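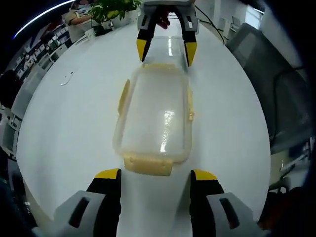 Readers of this blog have asked whether a machine can yet be trusted with ordinary kitchen work. My answer in February is the same one I gave last year: some of it, under supervision, and slowly.

Food containers with locking lids are my preferred test. The box is light and slippery, and a clear lid gives a vision system very little to hold on to, particularly when a bright reflection runs down the middle of it. The clips must be released one side at a time while the body is kept still. A person does this without looking. A machine needs a firm hold at one end and a second gripper free to work at the other, and the two must agree on how hard to pull.

My colleague Misaki Sakamoto and I have kept a running list of chores at Windevano, sorted by how often a policy finishes them without help. The list now has 42 entries. Eight of them I would describe as dependable, and most of those involve moving a rigid object from one place to another. Opening and closing containers is not among the eight. Our training set for lids stands at 4000 demonstrations, and the usual failure remains a clip that is pressed but not fully seated.

Junpei Sugawara takes a more hopeful view and has argued for a force sensor in each finger. I support the proposal, although it would add cost to a tool whose chief merit is that it is cheap to build.

Shop-floor work is further along, in my opinion, as parts there arrive in known positions. Kitchens offer no such courtesy. I will report on the sensor trial once Junpei has two working units.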